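About Shevchuk Box & Board
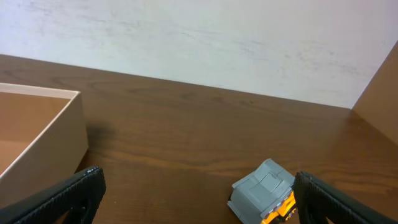 Lallville, 2026-10-08

Shevchuk makes lidless cardboard and paperboard boxes for shops, bakeries, schools and small manufacturers. We have been in Lallville since 1904. The business began as a bindery, and boxes were a sideline for the first few years. By the time the bindery closed, the boxes were paying for it.

We are a small company with 7 people on the payroll. Birgit Oltmanns runs the shop and answers most of the phone calls. She started on the cutting table and still sets up the first sheet of any new size herself.

What we make

Our stock line is the open tray box, a shallow rectangular box without a lid. It comes in 110 sizes, from one that holds a few pens to one that takes a folded coat. Customers use them on counters, inside drawers, on stockroom shelves and as inserts in a larger carton. The most common order is for a box deep enough to keep small parts together and low enough to reach into without looking.

Most of our boxes are left kraft brown on the inside. The outside can be plain, white or cream, and we can finish the rim with a white strip. We do not laminate and we do not print photographs. One-color stamping is available on the outer walls of the larger sizes.

How orders work

The minimum for a stock size is 200 boxes. For a custom size, send us the inside measurements in inches: length, width, then depth. If you are not sure of the depth, mail us the item and we will return it with a sample box. Samples are made up by hand and usually go out in roughly a week.

Boxes are shipped flat unless you ask for them made up. Made-up boxes cost more to ship and take more room at your end, so please measure your storage space first. Local customers can pick up from the side door on the loading lane.

Where to find us

The workshop and office are in the same building in Lallville. We have a sample table where you can try a box out with your own things before ordering. It is a brown wooden table against a white wall, and you are welcome to spread out on it. Call before you come so that someone is at the front.

Our second storeroom is in Bostbridge. It holds finished stock only and is not open to visitors. Deliveries for the Rotex line of drawer inserts, which we took over in January, should also be sent to Lallville and not to the old Bostbridge address.

For prices, use the request form on the Contact page or ask for Birgit. The current size list is sent out with every sample.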